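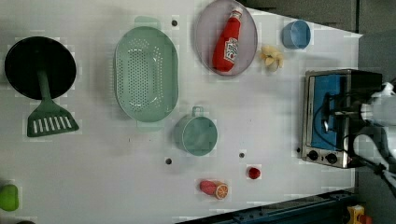

Hoda Ellwood

Llevo desde noviembre queriendo escribir sobre la tasa de terrazas de Bruncombe, y entre una cosa y otra (el trabajo, la gripe, más trabajo) se me ha ido pasando. Para quien no viva por aquí: el ayuntamiento quiere cobrar 60 euros más al trimestre a cada bar que saque mesas a la calle.

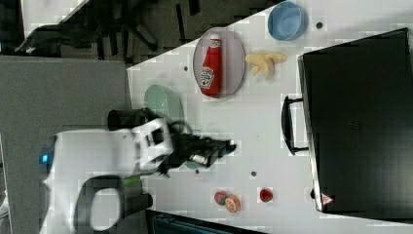

El pleno empezó a las siete y salimos casi a medianoche, ¡qué aguante tiene la gente! Se presentaron 3.332 firmas en contra, que para un pueblo como el nuestro es una barbaridad, y aun así la votación se dejó para otro día.
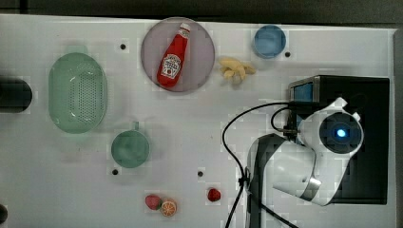 Bote de kétchup sobre un plato lila

Yo entiendo las dos posturas, de verdad. En el barrio de Boda hay aceras por las que no pasa un carrito, y también hay bares pequeños que viven de esas cuatro mesas. 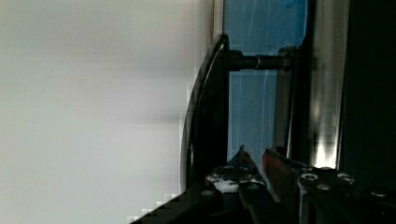
La alcaldía dice que con la tasa se arreglarían unos 200 metros de acera al año. A mí las cuentas me salen con una curva como la del asa negra de la foto, primero hacia arriba y luego ya torciéndose, porque si cierran bares también se recauda menos. En fin, volveré al próximo pleno, esta vez con bocadillo, y os cuento lo que se vote.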